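3.2 Laying out the rice table

I'll admit I got a bit carried away with this part! We wanted a table that felt like the corner of somebody's kitchen just before supper, so out came the steel bowl, the little mug and a bag of plain rice.

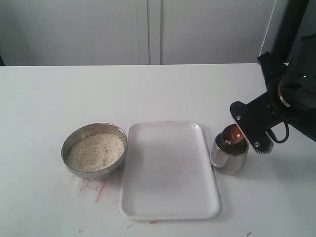
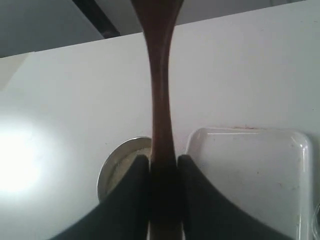

Figure 2. Rice, tray and mug on the white table (first picture); the long brown piece up close (second picture).

Text and figure: Le Goff, Wimstead kitchen study, 15/03/2026

I filled the bowl nearly to the rim, and I do like how it looks, all mounded up. The tray stayed empty at the start of each of our 6 layouts (I tried it full in June and hated it). Pink pen marks on the tabletop were left as they were.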